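How to Clean and Sort Small Plastic Toys

Small molded toys collect crumbs, hair and sticky spots in every groove. A full bin takes an evening to get through, but most of that is drying time. The steps below are for hard plastic with no batteries or sound parts.

What you need

A dishpan or a clean sink
Dish soap
An old toothbrush
Two bath towels
A white sheet or a large piece of plain paper
Shallow boxes or zip bags

Step 1: Clear a work surface

Use a table you can leave alone until morning. Lay the white sheet over it and pull out the wrinkles. Small parts are easy to lose against wood grain, and dirt you missed shows up better on white. Keep the sheet dry and do the washing at the sink.

Step 2: Check each toy

Pick up the toys one at a time and turn them over above the sheet. Look where two colors or two parts meet, and along any knobby or lobed edges. Pull gently on anything that seems loose. A toy with a cracked part goes in the trash, and one that only needs glue goes to the side.

A toy with a rounded beige top and a bright orange base needs the most attention on the orange part, down between the lobes.

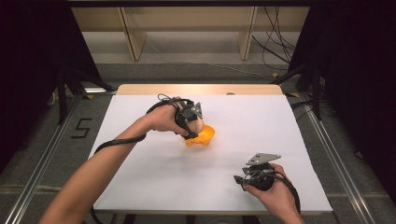 Step 3: Wash

Fill the dishpan with warm water and a squirt of soap. Soak the toys for 4 minutes, then brush the grooves. Hollow pieces with a hole in the bottom should be wiped with a damp cloth instead, or they will hold water inside. Rinse under the tap.

Step 4: Dry

Spread the toys on a towel with the open side down. Turn them after an hour and move them to the second towel. Leave them overnight.

Step 5: Sort and put away

Sort by set first, then by size. Our last bin came to 102 pieces and fit in 3 shoeboxes. Write the name of the set on the end of the box, where it can be read from the shelf. Leftover parts go in one zip bag, which is worth checking again the next time you clean.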